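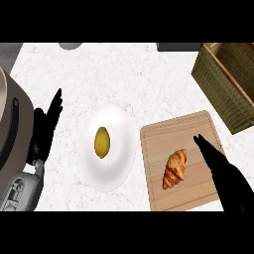 11. Februar 2018

Spätschicht in der Betriebsküche Elmont. Umstellung der Ausgabevorbereitung auf Limar läuft weiter, seit November jetzt an zwei von vier Plätzen. In der Simulation wird derzeit das Umsetzen von Einzelteilen gerechnet: Kartoffel in der weißen Schale, Croissant auf dem Holzbrett, zwei Arme über der Arbeitsfläche. Für uns ist das die einfachste Tätigkeit des Tages. Für die Bahnplanung offenbar nicht. Eine Kartoffel verzeiht Druck, ein Croissant nicht, und die Greifkraft muss pro Artikel hinterlegt werden.

Das Hinterlegen ist seit dieser Woche meine Aufgabe. 32 Artikel sind in der Liste, 10 davon freigegeben. Je Artikel: Gewicht, Abmessungen, zulässige Kraft, Ablageort. Vorher stand ich am Brett, jetzt sitze ich am Terminal neben der Spülstraße und trage Werte ein. Der Rücken ist besser, die Augen sind schlechter. Tariflich bleibt es dieselbe Gruppe, eine Zulage ist beantragt.

Mittags 900 Essen, davon 70 Sonderkost. Die Sonderkost bleibt bis auf weiteres Handarbeit, so steht es in der Vereinbarung. Am Band wird weniger geredet. Früher hat man sich beim Portionieren abgesprochen, wer in die Pause geht. Inzwischen gibt das System die Pausenfenster vor, und zwar nach Auslastung der Zelle. Zweimal lag die Pause dadurch vor zehn Uhr. Habe das ins Schichtbuch geschrieben, mit Uhrzeit.

Offen: Wer haftet für falsche Greifwerte, der Eintragende oder Praverow als Lieferant? Anfrage an die Betriebsleitung gestellt, noch keine Antwort. Morgen Backwaren, Kraftgrenze neu setzen, Probelauf erst nach der Ausgabe.

Kommentare (3)

kelle_nord: Bei uns kam das gleiche Pausenmodell. Erst nach Einspruch des Betriebsrats wieder feste Zeiten.

M. aus der Frühschicht: Zulage schriftlich geben lassen, mündlich gilt später nichts.

tabulator: Trägt bei euch jemand die Werte gegen? Vier Augen wären das Minimum.

Diese Website verwendet Cookies. Mit der weiteren Nutzung stimmen Sie dem zu. OK | Mehr erfahren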